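3.2 Losses of stacked firewood in the Miltosberg district 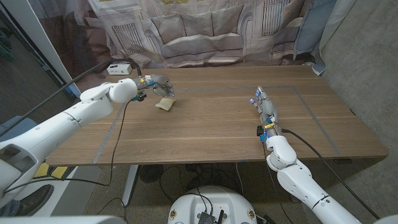
Figure 6. Wooden tabletop with a pale yellow sponge, two robot arms reaching in.

When does most stacked firewood go missing? Most of it goes between November and the end of winter, after the wood has been cut and stacked but before the buyer has fetched it.

The district forest office at Miltosberg keeps a loss book in which rangers enter every stack found short. We were given the entries for the whole study period, 1317 in all. An entry gives the compartment, the tree species, the volume missing and the date on which the stack was last seen complete. The last of these matters most for our purposes. Many stacks stand for weeks without a visit, and the day on which a loss is noted can be a good deal later than the day on which it took place. We therefore worked with the month in which the stack was last seen complete, and left out entries where this was blank.

Beech was taken more often than its share of the cut would suggest, and spruce less often. Rangers we spoke to put this down to the price of dry beech in the villages. Distance from a surfaced track had a stronger effect than species. Stacks within 400 metres of a track that a car and trailer can use made up the greater part of the losses, even though the office has for years told contractors to stack further in. Contractors told us that hauling the wood deeper into the stand costs them time they are not paid for.

The Gurkska woods, on the far side of the valley, are privately owned and are managed differently. Tomić and Berisha recorded 2373 stacks there over the same winters and found fewer losses per stack. The owners sell mostly to people living nearby, who tend to collect within days – a stack that is gone cannot be stolen. We have not tried to separate this effect from that of the locked barriers, which were put up at Gurkska partway through their study.

Two limits should be kept in mind. Small thefts, of a few logs at a time, are hardly ever entered in the book, and a stack can also be short through a measuring error when it was built. Samonte remeasured stacks in one compartment and found errors in both directions, so we do not think they explain the winter rise. Wood taken by licence holders from outside their allotted strip is treated separately in section 3.3.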